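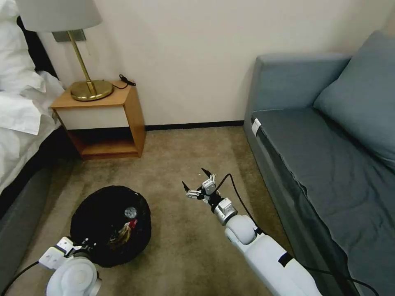 Back room at Ovivside: bed with the white linen, bedside table, lamp.

Re: [smallhouses] Sending the sheets out or washing at home

On June 8, 2022, Malathi Panicker wrote:

> Dear all,
>
> We have three letting rooms in Nunby and until now I have done all the
> bedding myself in an ordinary family machine. It is becoming too much.
> July is fully booked, mostly stays of two nights, and I do not see when
> I am supposed to sleep.
>
> Fernandes have offered me collection and delivery. They would take my
> own sheets, or they would hire me theirs. With hire there is a minimum
> each month and I must pay it also in winter when we are almost closed.
>
> My questions: Does anybody on the list use a laundry for a house as
> small as ours? Did you get your own things back, and in what state? Or
> is it better to buy a bigger machine? And if I stay with washing at
> home, which sheets should I buy? My sister says 600 thread and nothing
> less, but she has no guests. I have also been told that duvet covers
> with buttons are a mistake, is this so?
>
> I would also like to hear about ironing. At present I iron everything
> and my shoulder tells me to stop.
>
> With thanks,
> Malathi Panicker

Dear Malathi, dear list,

I have done it in all three ways, so I will answer a bit long. Please excuse my English where it goes wrong, I have been in Hikholm for many years but I still write slowly.

First the money, as I think this decides most of it. In our last full year with the laundry I paid 2,374 pounds. That was for four rooms, my own linen, collected and brought back, towels included. It was not Fernandes, it was a smaller firm which has closed in the meantime, so please do not take my price as theirs. I only mention it so that you have something to hold next to their offer. When I saw this sum at the end of the year I sat down with a pencil, and after that I bought a machine.

The winter minimum which you describe is what I would look at most carefully. Ask them if the minimum can be for the year and not for the month. My firm said no to this in writing and then yes on the telephone when I rang a second time. If you close for some weeks, you do not want to pay for sheets which stay in their van.

About getting your own things back. Mostly yes. We marked every piece with a laundry pen in the corner of the hem, with our initials and the number of the room. Without the mark you will receive somebody's pillowcases and they will receive yours. In spite of the marks we lost one good king size duvet cover, and we got in exchange a single one with a blue stripe, which nobody wanted to claim. I still have it, the dog sleeps on it.

As to their state: very flat, very clean, and after some time rather thin. A laundry washes hotter and stronger than you do and presses everything between rollers. My sheets lived two seasons with them. The same make of sheets at home is now in its fourth season and only the fitted ones show it, at the corners where I pull.

Now which sheets. I am sorry to disagree with your sister but I would not buy 600 for letting. We had two sets. They were beautiful on the first night, and heavy like a wet coat when they came out of the machine. They took so long to dry that I could not turn a room in one day unless there was wind. They also showed every crease, more than the cheaper ones. I gave them to our own bedroom and there they are still happy. For the guests I went to 300, pure cotton, plain weave, the kind which is called percale in the catalogues. It feels cool and a bit crisp, it dries quickly and guests have more than once asked me where I buy it. Nobody ever asked me this about the expensive ones.

Then there is the mixed cotton and polyester, 50 to 50. I know that several on this list swear by it and I do not want to start the discussion from last winter again. It dries fast and you can nearly forget the iron. My objection is only the small balls which come after a time on the pillowcases, just where the face is, and that some guests feel too warm in it. A fair solution could be the mixed sheet at the bottom, where it is stretched and nobody sees if it is ironed, and pure cotton for the pillowcases and the duvet cover. I did this in one of the rooms for a season and had no complaints. The whites were not exactly the same white, but one must put them beside each other at the window to notice.

Stay with white in any case. I had a green set once and when one pillowcase got a stain from hair colour, the whole set was finished. With white you buy one more pillowcase. It can also all go in the same wash and you do not have to think at seven in the morning which belongs to which.

How many sets: three for each bed. One on the bed, one in the wash, one in the cupboard. With two sets I was always standing in front of the machine and waiting. Buy all three at the same time and from the same shop, and write down the exact name of the article, for they change it without telling you. For towels I would say four sets, as people use them for the beach whatever you write on the little card.

Buttons. Yes, whoever told you is right. It is not the opening and closing, it is that they come off in the machine and then the guest finds a hole and a thread. The small metal snaps are no better, ours went rusty and left brown points on the cotton. I use now the so-called hotel closing, which is only an open end with a deep flap where the duvet is tucked in. It looks strange the first time, but it saves me several minutes for each bed. For a double bed do ask for the size with the flap included, I once ordered too short.

About ironing. I have stopped with the sheets completely. I iron the pillowcases, and I iron the upper third of the duvet cover, the part which is folded back and which people see when they open the door. The rest I hang very straight while it is still quite wet, with the hems together, and then fold it while it has a little damp in it and leave it under something heavy overnight. An old roller iron is also a good thing if you have the room to keep it, my neighbour found one second hand and does everything sitting down. For your shoulder this may be the best of all my advice! But try one before you buy, they are heavy and you cannot carry it up a stair alone.

The machine. A family machine will do it, but not for long and not for a double duvet cover together with its sheets. If you pack it full, the cover swallows everything else and you find inside a wet ball with dry places. Ours takes a bigger load and it spins faster, and the spinning is more important than the size, at least for us who dry mostly outside. Please check two things before you order. One is the width of the door to your washing room, I say this from experience. The other is whether the guarantee is valid when you let rooms. On many family machines it is written in the small letters that the guarantee is only for private use, and the engineer will look around when he comes.

For drying I have the long line behind the house and for bad days a tumble dryer, which I try to use only for the towels. The electricity is becoming a sad subject and I will not open it here. Half an hour of dryer and then the line is a good compromise for towels, they stay softer.

A word on stains, as in July you will have sun cream. It is sun cream which makes the yellow marks on the pillow and at the height of the shoulders, and hot water alone fixes them for ever. I put washing-up liquid on it, the simple one, rub with the fingers and leave it for an hour before it goes in. No chlorine bleach on sun cream, it becomes orange. For make-up I put now a dark face cloth on every pillow with a small note, and since then I have lost nearly none of the white ones.

What would I do in your place? You have three rooms and the bookings for July are already there, so you have not much time to change the whole system. I would take Fernandes for the summer months only, if they agree to it, with your own sheets and well marked. Then use the quiet time to look for a machine and to buy the new sets slowly. If they insist on the full year, I would send out only the sheets and duvet covers, and wash the towels and pillowcases at home. These are small and dry over a rail. My old firm accepted this without trouble, although the price per piece was a little higher.

One more thing which I forgot - ask on which days they collect, and what happens when the collection falls on a public holiday. We had once all our dirty linen in the hall for five days, with guests stepping over it.

I would be glad to hear what you decide. And if someone here knows a good source for mattress protectors which do not make a noise, I am looking for this already a long time. The last ones sounded like a crisp packet each time the guest turned around.

Kind regards from Hikholm,
Ovivside Guest House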